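**Rig washing** is the periodic exterior cleaning of a motorhome or travel trailer. Owners remove road film, oil mist and insect residue to protect the gel coat and seals.
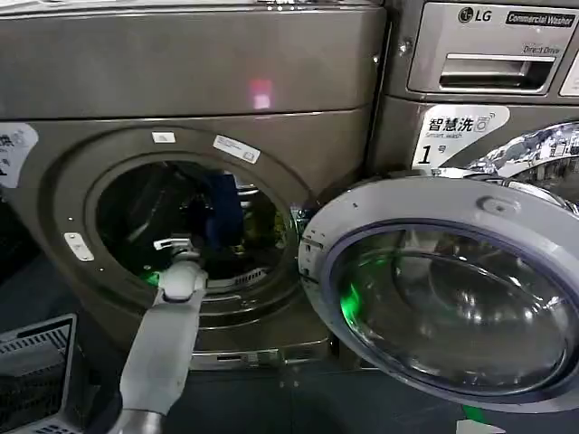
Degreaser is applied from the bottom up and rinsed from the top down, in shade. Microfiber is preferred to brushes on decals. Used cloths are laundered apart from clothing; in a front-loading machine with dark garments in the drum, lint from the cloths transfers readily. Fabric softener is omitted. 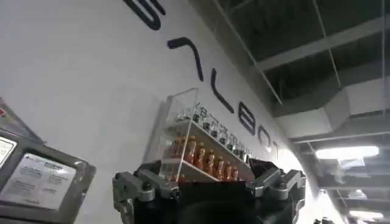
The rear cap collects the heaviest deposits, particularly on diesel pushers. Arnaldo Salgado's Sorwood guide recommends a second pass there every 3000 miles.

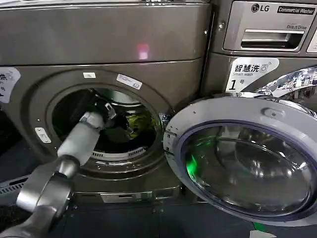 Roof membranes are washed separately with a mild, petroleum-free soap. Runoff is rinsed from the sidewalls before it dries and streaks. Many campgrounds, including Zarnoven, restrict washing after October.

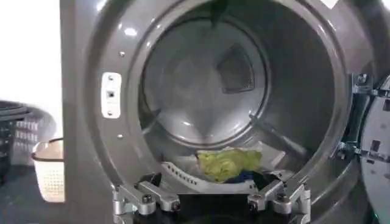
*Front-loading machine with the door open; the latch plate is left of the drum.*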